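Cleaning the charging contacts on an earbud case

Poor contact is the usual cause when one bud shows 100 per cent and the other will not charge. The procedure needs a dry cotton bud, a wooden toothpick, a lint-free cloth and a little isopropyl alcohol.

1. Take both earbuds out and unplug the case.
2. Wipe the metal contacts on each bud with the dry cloth.
3. Dampen the cotton bud with alcohol – it should not drip – and turn it gently on the pins at the bottom of each well.
4. Loosen any packed dirt at the edges with the toothpick. Do not lever against the pins.
5. Leave the lid open for 13 minutes before putting the buds back.

Note the model and battery rating before ordering spares. On many cases these are in the small print on the outer shell, next to the approval marks. Alcohol can lift this print, so keep it to the inside.
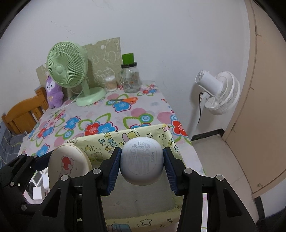
Duyên Phí writes that step 3 did nothing for her left bud until she repeated it with a fresh cotton bud, and that the first one had only moved the dirt about.

Two passes are reasonable. If the bud still does not charge, swap left and right where the shape of the wells allows a test. A fault that stays with the bud points to its battery. A fault that stays with the well points to a worn or sunken pin, and the case will need replacing.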